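## 4. Configurer une partie locale à deux joueurs

La boîte de Bedwood promet une mise en route « en un instant ». Prévoyez plutôt 25 minutes, surtout si vos deux manettes ne sont pas du même modèle.

1. Lancez le jeu et ouvrez **Options > Commandes**. Ignorez le bouton *Détection automatique* : il attribue volontiers les deux manettes au joueur 1.
2. Branchez la première manette, appuyez sur n'importe quelle touche, puis branchez la seconde.
3. Réglez la zone morte des sticks sur 3. Le réglage d'usine, 2, est censé convenir à tout le monde ; chez nous, les combattants reculaient tout seuls.

> **Remarque.** Lise Cloutier, qui a relu cette section, préfère le clavier pour le joueur 2. C'est possible, mais la garde et l'esquive partagent alors la même touche. 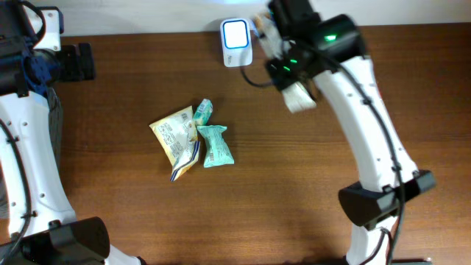

### 4.1 Choisir l'arène

1. Dans **Versus**, sélectionnez *Clutthorpe*. Les autres arènes ont des pièges que le menu prétend désactiver.
2. Fixez la vie à 600 points. En dessous, une seule projection contre le mur termine la manche.
3. Laissez *Équilibrage intelligent* sur **Non**. Lestow n'a jamais expliqué ce que cette option équilibre.

**Attention :** ne quittez pas l'écran avec la touche Retour, qui efface les réglages sans prévenir. Passez par **Valider**, puis rouvrez le menu pour vérifier que les valeurs ont bien été conservées.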